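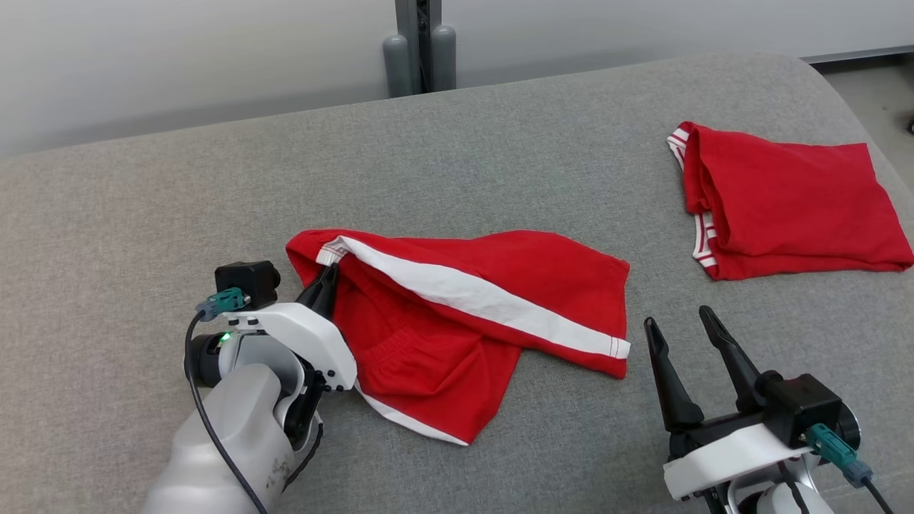
Took over the washing for the Maninmont youth team in January. Red shorts, white stripe, and a lot of them. A few people asked how I get through it every week, so I'm writing it down in one thread.

The team has 32 pairs. They don't all come home with me every time. Some kids keep theirs and some parents would rather wash their own, and that's fine with me as long as the shorts are back in the bag by the next game.

First thing is the waistbands. I open the drawstring knots before anything goes in the machine. A knot that goes through the wash tight comes out tighter, and then I'm at it with a fork.

Pockets next. Gum, a bus pass, half a granola bar, somebody's retainer case (empty). Anything that looks like it matters goes in an envelope and back to the coach, Ebenezer Sulemana. He has a drawer for it now.

Cold wash, short cycle, inside out. No softener. I used it the first two weeks and the fabric got a slick feel that the kids complained about.

Red and white on the same garment worried me at first. I washed the first load with a color catcher sheet and it came out pink, so I kept using them for a month. After that the sheets stayed pale and I stopped buying them.

Grass stains on the white trim get a little dish soap and an old toothbrush before the wash. Mirta Retamal, who had this job before me, swears by bar soap. I tried both and couldn't tell the difference.

I don't put them in the dryer. Peiyu Tang's pair went through by accident in the fall and the elastic went wavy. They still fit him, he just doesn't like how they look under the jersey.

Hanging takes up to 30 minutes for a full load. I clip them by the waistband. Clipping by the leg leaves a pinch mark in the hem that stays until the next wash.

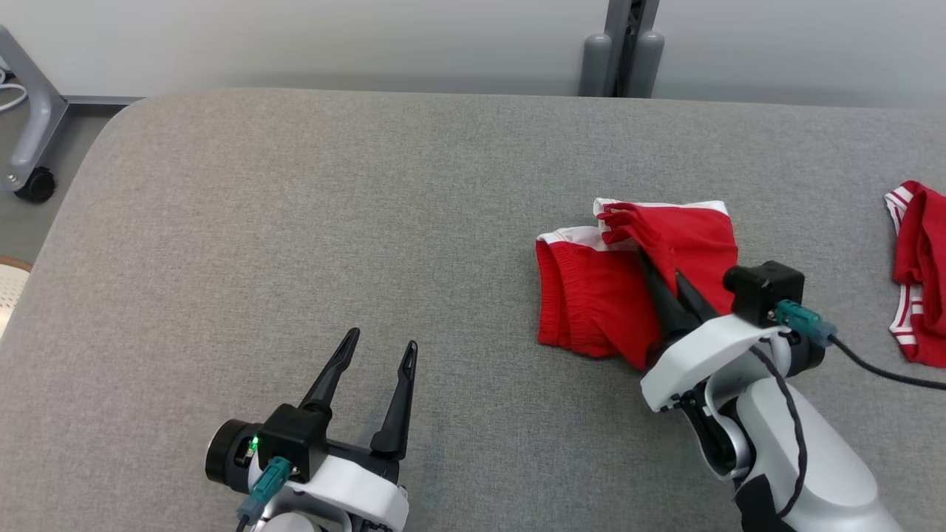 Where the folding gets done. Gray fabric top, rounded corner, plain wall behind.

I like folding on something padded. A slick table lets the shorts slide around while I'm trying to line up the legs, and the woven fabric holds them where I put them. It does pick up lint, so I run a lint roller over it before I start.

How I fold a pair, start to finish. Lay it flat with the front facing up. Smooth the legs out from the middle with the side of your hand.

Fold one leg over the other so the side seams meet. The stripe should end up on the outside. If it's inside, flip it and go again.

There's usually a little point sticking out at the back where the seat is cut wider. Tuck that in so the long edge is straight.

Bring the hem up to the waistband. Small sizes are done at this point. The larger ones get one more fold or they hang over the edge of the shelf.

Press down with a flat hand and move on. No ironing. I ironed one pair for team photo day and left a shiny patch that you can still see if you know where to look.

Sizes are written inside the waistband in laundry marker. Mirta did the first set and I've been going over the faded ones. If you do this, write on the label and leave the elastic alone. The ink spreads when it stretches. 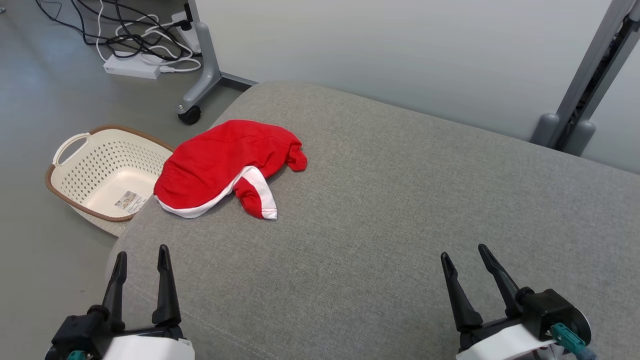

Most of my time goes on the step before folding, which is getting a balled-up pair to lie flat. They come off the line fine and then get squashed on the way in. A pair lying in a heap like this one has one leg or flap folded off to the side, and I look for the white edge first. Follow that band around and it takes you to a leg opening, and the rest shakes out from there. The cream basket with the brown rim stays on the floor to the left, so I'm not reaching across the clean stack.

On baskets. Get one with holes in the sides. I used a solid plastic tub the first few weeks and anything even slightly damp at the bottom smelled by morning.

I take out one pair at a time. I used to tip the whole load out in front of me because it felt faster. All it did was put new creases in the ones at the bottom.

If a pair won't come straight after two tries I pick it up by the waistband, give it one hard snap, and lay it down again. That fixes nearly all of them.

Stacks go by size, smallest on the left. I keep them short. Tall stacks lean, and then I'm folding the same shorts twice.

Zihan Ye asked about rolling them. I rolled for a couple of weeks. They took up less room in the bag, but the kids unrolled half of them looking for their size and it was a mess by kickoff. Flat with the waistband facing out works better for us.

Repairs go in a separate pile and I don't touch them on folding day. Mostly it's loose hems on the white trim. I use white thread for those and a plain running stitch. Red thread shows.

Anything with a hole in the seat gets retired to practice. I have a short list of those and Yolotzin Mendoza is the one to ask if your kid needs a spare pair for training.

The bag gets packed the night before. Large sizes in first, small on top, because the little kids play the early game and their parents are always the first ones at the bag.

Jerseys are a different job with different problems, mostly the numbers peeling. I'll do a separate thread when I've sorted out which ones need replacing.

If you have a navy size small that isn't ours, it got mixed in with someone's red pair after the last away game. It's washed and folded. Message me and I'll bring it to practice.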